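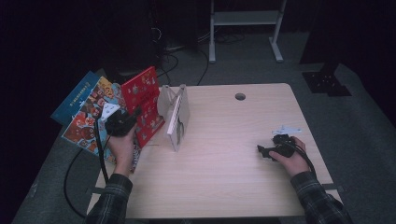
Wonside opens free archive of 118 newcomer family interviews

Wed 8 March - I've been waiting a long time to write this one, so forgive me if I gush a little! Today we're opening the Wonside Settlement Archive, a collection of 118 recorded interviews with families who moved to the Ojeda district from other countries and were kind enough to tell us how it went.

I started at Wonside as an interviewer, back when the plan was a short report on housing. People kept wanting to talk about other things (school lunches, bus passes, who they call when a kid has a fever at night), and the report got away from us. We ended up with 3000 pages of transcripts, and it seemed a shame to leave them in a drawer.

Each family was interviewed three times, with a year between visits. You can read a parent describing the first winter, then go straight to the same parent two years later, talking about a job or a move across town or a grandmother who finally got her visa. I find those jumps the best part of the whole thing.
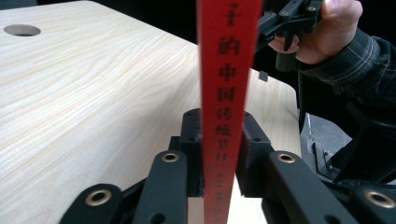 Red spine with the words "的中国传统节日" (traditional Chinese festivals).

The archive is searchable by topic, language and year of arrival. Names and street addresses have been taken out, and every family had the chance to read its own transcript before we closed the files in December. Teachers can also download a pack of 300 short excerpts, sorted by reading level - our partners at Cludamness built that part, and they did a lovely job.

We tried the site out with a few early readers, and I asked them to be blunt.

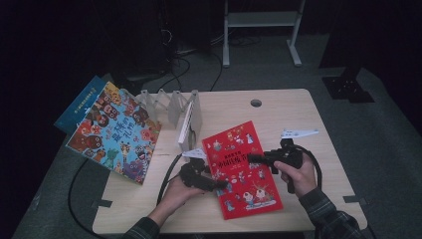

Como wrote back that the second-year interviews were the ones worth assigning to students, and that the search page needed a way to follow one family from start to finish. We've added that, and it's now the first button you see.

Access is free and you don't need an account. If you teach, do research or just like reading about how people live, come and have a look, and write to the Wonside press desk if you'd like to set up a call. I'm happy to talk about it for as long as you'll let me!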